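Clemton Robotics Safety Office
Thread, August 24, 2023

1/ We are sharing our findings on the grip fault that stopped kitchen trials at our Beltgate site earlier this month. The internal review closed this week. No one was hurt. We said at the time that we would publish what we learned, and this thread does so.

2/ The trial concerned a simple household job: moving beverage cans between a countertop and a freezer drawer. The robot has two arms, each with a five-fingered hand. It had completed 247 transfers under the current software before the fault appeared.

3/ On transfer 248 the left hand closed on a can, lifted it, and did not release it over the drawer. The release command was sent and logged. The fingers stayed shut. The grip force then rose in steps until the can split at the side seam.

4/ The operator pressed the stop button 8 seconds after the first missed release. The arm held its position, as designed. The hand did not open, also as designed: our stop keeps the fingers where they are so that a held object is not dropped on a person's foot.

5/ Liquid reached the wrist collar and the floor. The floor was closed off and cleaned before anyone entered the work area. The hand was removed that afternoon and sent to Powell, our hardware shop, for inspection.

6/ Cause. The thumb sensor had lost its zero point. It reported almost no contact while the thumb was pressing firmly on the can. The grip controller, known internally as Nokach, is written to squeeze harder when it believes an object is slipping. It did what it was told with a bad number.

7/ A second problem kept the hand closed. Nokach would not accept a release command while a slip correction was in progress. Each correction started the next one, so the release waited in line and was never carried out. We consider this the more serious of the two faults.

8/ The sensor drift did not come on suddenly. Powell went back through the logs and found small errors growing over the last 20 transfers before the fault. Our software recorded them and raised no alert. The limit for an alert had been set for a different, stiffer hand and was never updated.

9/ We have been asked whether cold played a part. Cans taken from a freezer drawer are colder than the room, and the thumb pad touches them directly. Powell ran 200 grips in the lab with chilled cans and did not reproduce the drift. We are not ruling it out, and that test will be repeated with longer holds.

10/ Changes already in place. A release command now takes priority over every other grip action. Grip force has a fixed upper limit for each type of object, and the limit cannot be raised by the slip routine. All finger sensors are checked against zero before each transfer.

11/ Changes still in progress. We are adding a second, independent reading of finger load from motor current. When the two readings disagree, the hand will stop tightening and ask for an operator. This is working on the bench at Powell and has not yet been approved for Beltgate.

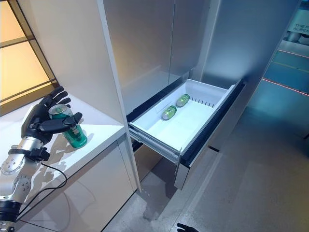
12/ Work at Beltgate is limited to supervised sessions for now. An operator stands at the stop button for the full session, and no other person may be within reach of either arm while a hand is closed on an object. Sessions end at the first sensor warning, including warnings that clear by themselves.

13/ The freezer drawer will have its own review. The current task plan assumes that the drawer stays open through a transfer and does not check its position again. It played no part in this fault, but it came up during the interviews and we have added it to the open list.

14/ Partner labs using Nokach should install the August update before running any grasping task. If you cannot install it, please turn off slip correction in the grip settings. Heavier objects may be dropped with it off, so clear the area under the hand first.

15/ The full report, with force plots and the event log, is available to partners on request through the Safety Office. Please include your site name and your current Nokach version. We will post again when the second load reading has been approved or rejected.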